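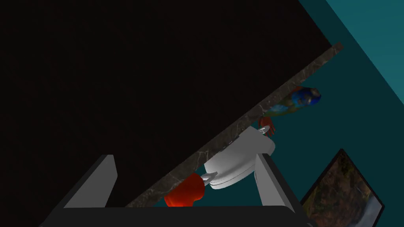
Figure 4. Wrist view in the kitchen room, gripper open, counter edge running at a slant.

Section 5. Driving the wrist view

This section covers the practice runs in the simulated kitchen. It assumes you have installed Rumport and can log in with your club account. If the arm does not appear when the room loads, go back to Section 3.

Before you start

1. Close any other program that uses the gamepad.
2. Open Rumport and choose Kitchen, then Practice.
3. Set the view to Wrist. The side view stays off for all scored runs.
4. Press Home and wait for the joint lights in the side panel to turn green.
5. Type your name in the Driver box. Spell it the same way every time, accents included, or the score sheet will treat you as two people.

Note: The wrist view turns with the wrist. A level counter can look steeply tilted, and pictures on the wall tilt with it. Do not correct the wrist to make the view look straight. Check the roll figure in the side panel first.

Lining up on an item

6. Open the gripper fully with the left trigger.
7. Move sideways until the item you want is between the two fingers. Use the slow setting (hold the left bumper) once you are over the counter.
8. If several items are in line between the fingers, tilt the wrist until you can tell which is nearest. Items that seem to touch in this view may be well apart.
9. Lower the arm in short steps. Stop after each one and look at both fingers.

Caution: Keep the palm clear of the counter edge. The simulator allows a light touch, but a hard one ends the run and the attempt still counts. 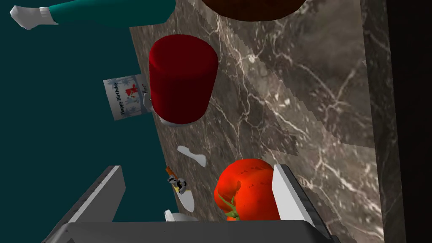

Echeverría, August

The steps below were rewritten after the summer practice block. Drivers who learned from the older sheet should read them again, especially step 11, which used to come after the lift.

Picking up the pepper

10. Bring the gripper over the red pepper with the stem towards the palm.
11. Compare the gap on each side. If the pepper is closer to the right finger, shift the arm to the right until the gaps match. Closing from an uneven start pushes the pepper along the marble and can knock the small figurine.
12. Close slowly with the right trigger. Let go when the grip bar stops rising.
13. Lift straight up. Do not roll the wrist until the pepper is clear of the mug and the birthday card.
14. Carry it to the drop point and open the gripper.
15. Press Save before you press Home. Home clears the run.

Note: The figurine, the card and the other small items score nothing, but moving one costs 5 points. Leave them where the room puts them.

Caution: Do not drive the arm past the counter on the floor side. The person in the room has a keep-out zone, and entering it scores zero for the whole run, whatever you had before.

Settings used by the club

Grip limit: 30
Log length: 1000 lines
Profile: Graketti, slot 11

Jamila Sivakumar keeps the profile file – ask her for a fresh copy if yours has been changed. Problems with the gamepad go to Benjamín Navarrete. Scoring is covered in Section 6.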